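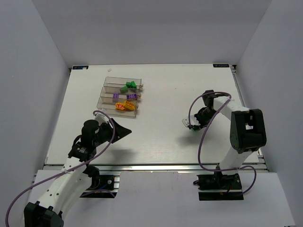
Dorottya Szénási asked after the November run-through why a student club would start with sorting blocks by color when the competition task is stacking. I'll open with her question, because most of the talk answers it.

Slide 2. Who we are
Robotics club at Grollmont, second year. Santosh Semwal and Pankaj Pathak did the arms. Nives Testa did the scoring sheet. I did the scripts and most of the cable ties. Mention Kastik for the loan of the bench power supplies. Keep this under a minute.

Slide 3. The task
Bins at the back left, one color family per bin. Green, purple, orange. An arm picks a block, carries it to the right bin, lets go, comes home. Say clearly that a block in the wrong bin scores zero and a block on the floor ends the round.
Back to Dorottya: sorting and stacking use the same pick. If the pick is bad, the stack is bad. We wanted to fix the pick first.

Slide 4. Two arms
Each arm gets its own half of the table. In the first version they shared the middle, and we lost a whole afternoon to arms waiting for each other. Pankaj wrote the rule we use now: left arm moves first, right arm holds until the left is clear.
Pause for questions on this one. People always have some.

Slide 5. What the wrist camera gets

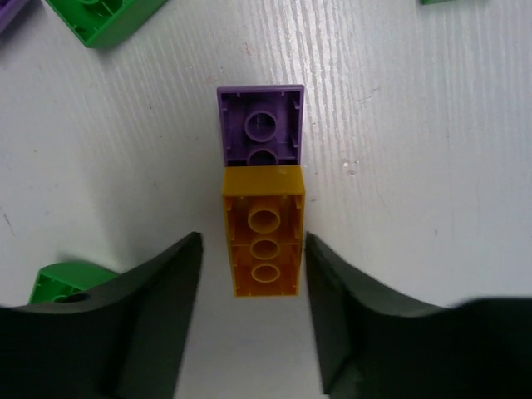
Wrist view: purple and orange blocks between the open fingers, hollow sides up.

Point out that the two blocks overlap from this angle. Our first script treated a pair like this as one long block and aimed for the middle of it. Omprakash Sengar suggested splitting by color before looking for edges, and we kept that.
Hollow side up is also harder for us than studs up. The inside walls give extra edges. Don't go into the math here.

Slide 6. Results
50 picks in the last practice set. 29 clean on the first try, 18 on a second try. The rest we gave up on and moved by hand.
Read the numbers slowly. Leave the slide up.

Slide 7. Next
Stacking, two blocks high. Same pick, new release. Santosh has the draft script and can take questions on it afterward. Sign-up sheet is by the door.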